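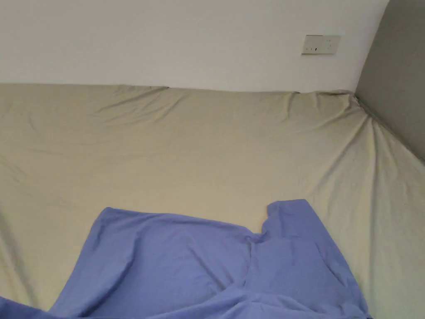 Warum man einem Roboter das Bettenmachen nicht einfach erklären kann, wollte eine Leserin aus Darura wissen. Man müsse ihm doch nur sagen, wo das Laken hingehört.

Lesezeit: 2 Minuten

Für Menschen reicht das. Ein Roboter weiß aber nicht, was ein Laken ist. Stoff ist für ihn besonders schwierig, denn er hat keine feste Form. Ein Becher sieht morgen noch genauso aus wie heute. Ein blaues Tuch auf einem Bett kann jedes Mal andere Falten werfen.

Deshalb lernt das Programm Ninar aus Beispielen. Ein Beispiel ist eine kurze Aufnahme: So liegt der Stoff, so bewegt sich der Greifer, so liegt der Stoff danach. Für Ninar gibt es schon 3.654 solche Aufnahmen. In 1.723 davon geht es um Bettwäsche.

Auch misslungene Versuche werden aufgehoben – aus ihnen lernt das Programm, welche Griffe nichts bringen. Nach jeweils 200 neuen Aufnahmen wird geübt und geprüft. Dabei bekommt Ninar Betten, die in keinem Beispiel vorkommen. Klappt es dort nicht, werden weitere Aufnahmen gesammelt.

Kontakt: Redaktion Grornum – © Grornum Kinderwissen – Nach oben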